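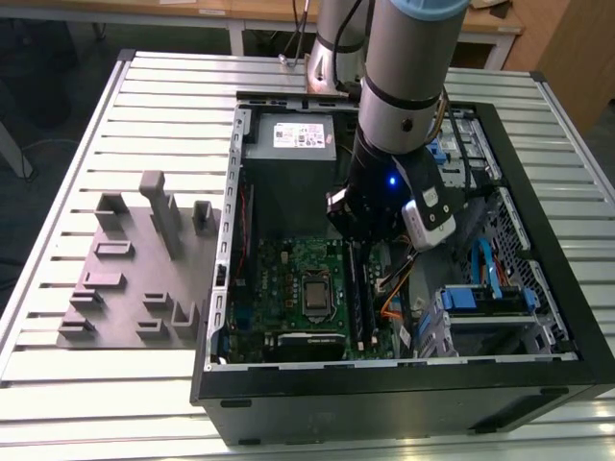
Opened by: front desk, Marikar branch
Assigned to: Rondton support, second line
Status: Open - waiting on customer

Problem: Lallo stock count drops records on the nightly sync. The branch sends 1,176 lines and head office gets 1,047. No error shown on either end.

Monday, first reply from vendor
"Please clear the browser cache and try again." The sync runs on a schedule with no browser open. Cleared it anyway. Still 1,047.

Second reply
Vendor now says our PC is too slow and suggests a new one. I doubt it. A slow machine would give a slow sync, and this one finishes in 2 minutes, same as the Prudinau branch, which loses nothing.

Tests so far
Split the export into files of 400 lines or fewer. All lines arrived.
Sent the full file again. Back to 1,047.
Sent the full file from the Prudinau login. All lines arrived.

So it looks tied to our account, at least for large files. Vendor says there are no per-account limits. I asked where that is written down and got a link to the pricing page.

Third reply
"Fixed in the January update." We installed the January update before opening this ticket - see the first message. Please don't close this again until someone has compared the two account settings side by side.

Workaround: split files, sent by hand each evening before 6 pm.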